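Setting Up a Kitchen Task in the Mistari Simulator

By Saulius Pētersons

Mistari is the simulation add-on for the Kivi arm kit. You can try it before you buy the arm, and the trial runs for 40 days. These steps assume it is already installed and you have signed in.

1. Open the Scenes tab and pick Kitchen. The first load takes 90 seconds on my laptop. Later loads are much faster.

2. Under Robot, choose the arm and the two-finger gripper. Leave the base position alone for now.

3. Set the control mode to Joint. Cartesian mode is easier to drive, but it stops without a clear message when the arm runs out of reach.

4. Press Home, then Open Gripper. Wait for the status bar to read Ready.

5. Turn the wrist until the fingers point at the floor.

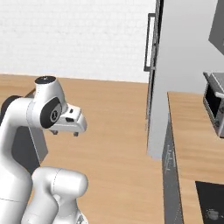
6. Save this pose as Start. Every run will begin from it, so check the name before you close the window.

7. Move the arm toward the counter in small steps. If it hits a cabinet, press Undo 2 or 3 times and raise the elbow before trying again.

8. Click Export to save the path. The file opens in the Kivi desktop app with no changes.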